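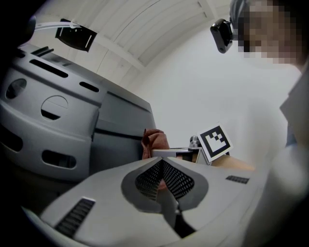
One buyer in Skikthorpe wrote in to say the Longo kettle descaler did in one go what three bottles of vinegar hadn't, and could we please do a bigger tub. We could. We have.

Longo Descaling Powder – 400 g tub
For kettles, urns, coffee makers, shower heads, taps

In stock. Usually goes out next working day.

Same powder as the old sachets, same strength, new tub with a screw lid and a scoop inside. Scoop is sometimes buried, dig about a bit. Citric acid based, no smell to speak of, no colour. Made for us by Ondunico.

How much to use
Kettle, normal size: one level scoop
Kettle, bad: two scoops, leave it longer
Urn up to 12 litres: five scoops
Shower head: one scoop in a bowl of warm water, head sat in it overnight if you can
Coffee maker: check your own handbook first, some makers only want their own stuff used

A tub gives 33 level scoops. Heaped ones obviously fewer.

Kettle method
Fill to halfway. Boil, switch off, unplug. Let it stand a few minutes. Add the powder slowly, it fizzes up and will come over the top if you tip it all in at once. Leave 22 minutes. Pour away, rinse twice, boil a full kettle of clean water and pour that away aswell. Then have your tea.

Flakes still floating? Do it again with half the amount. Very old scale comes off in layers.

Don't use on
Marble, limestone, terrazo, enamel baths, anything gold plated, bare aluminium. If there's a worktop under the tap you're doing, put a towel down – marks on stone don't come out. Never mix with bleach.

Irritates eyes. Keep away from children. Wash hands after. Full safety sheet is on the downloads page, or ask and we'll post one.

Storage
Cupboard, lid on tight. Under the sink is fine if it's dry under there. If the powder goes hard it still works, break it up with a spoon handle.

Questions we get
Septic tanks – fine in these amounts.
Irons – no. Use the Skirkier iron liquid, separate page.
Plastic kettles – yes.
Does it stop scale coming back – no, it only takes off what's there. Hard water area, do it monthly.
Are the sachets still available – until they run out, not making any more since January.

Delivery
Flat rate however many tubs. Collection from the Skikthorpe counter is free, ring first so it's put by. Unopened tubs can come back for a refund, keep your reciept.

Page updated 16 May 2023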